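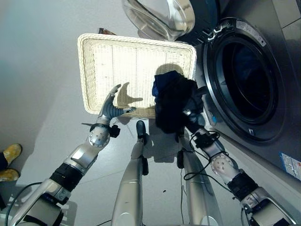 La mano derecha con la prenda azul marino, la izquierda abierta ante el borde de la bandeja. Regla 4: una mano agarra, la otra espera.

Buenas prácticas junto a la lavadora
Galería actualizada el 22 de junio de 2018

En Skumstead tenemos un reglamento para robots domésticos de 1207 párrafos. Lo redactó Raimo Koskela durante el mes de mayo, y se nota que en mayo llovió mucho. Casi 400 tratan de la colada. Resumimos los que se citan a diario:

Regla 2. Puerta abierta del todo antes de acercar un brazo. El cristal no negocia.

Regla 6. Los cables se revisan antes de cada turno, también los que «siempre han estado así».

Regla 7. Quien supervisa lleva botas y mantiene la distancia. Las opiniones sobre cómo se dobla una camisa, por escrito.

Regla 9. Toda prenda caída se anota en el parte. Los calcetines sueltos tienen anexo propio.

El texto completo se consulta en la oficina de Lamwood, en horario de mañana. Traigan café.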